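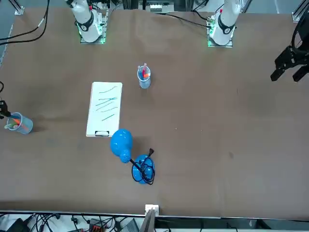
May, started 9:40

Marker and board cleanup, second round. Continuing from the page where I gave up on the paper towels.

Goal is the same as before: find out which of the cup markers we can keep using on the white boards, and whether drawing over a board and leaving it does any harm to the surface. Jannik Wiegand wants an answer before he reorders from Tondine. Their order minimum is 60 markers, and we still have most of a drawer from the last time.

Setup. Brown table. Markers stay in the clear plastic cups, tips and caps however they end up. The cup with the graduations is handy because I can pick it out from a distance and I don't have to label it. Clip stays on the board the whole time. I tried taking it off last round and the board slid around under my hand.

Scribble pattern is loose diagonal strokes, upper and middle part of the board, lower part left clean for comparison. Teal green. I picked that color because it gave us the most trouble in the winter batch.

Wipe test, dry cloth, on the spare board in the back room:
- 5 minutes after drawing: comes off, slight haze
- 1 hour: comes off with pressure, haze stays
- overnight: does not come off dry. Damp cloth plus Weren cleaner took it off, two passes

The haze is the thing to watch. It is hard to see straight on. Tilt the board toward the window and it shows up as a dull patch in the shape of the strokes.

Hair dryer. The idea was to set the ink faster so we don't have to wait overnight for every repeat. Low setting, a hand's width off the surface, 137 seconds by the wall clock because I got distracted and missed the two minute mark. Result on the spare board was close to the 1 hour result, a little worse. Do not use the high setting. The cord goes back in a coil when finished. It was left across the floor twice this month.
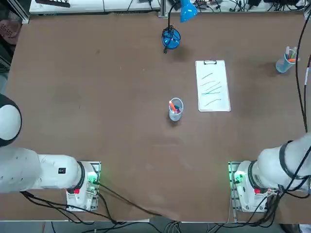

Cup and board need to stay far enough apart that a marker leaning out of the cup can't touch the writing surface. Orange is the worst for this. It has a longer body than the others and always ends up at an angle.

Table surface: scuffs and pale smudges, all old as far as I know. I went over one smudge with Weren and it made no difference, so I left the rest alone. Don't use the Tarar spray on the table, it lifts the finish. Fine on the boards.

Stock number for the boards is 963 in the Cleltora catalog, written here so I stop looking it up. The clip is sold separately.

To do:
- repeat the overnight test in pink and blue
- ask Jannik if red is worth testing, hardly anyone uses it
- new cloths, the gray one is leaving lint
- check the drawer for dried out markers before anything gets ordered

Stopped 11:50. Spare board left flat on the shelf in the back room with overnight strokes on it, please don't wipe it.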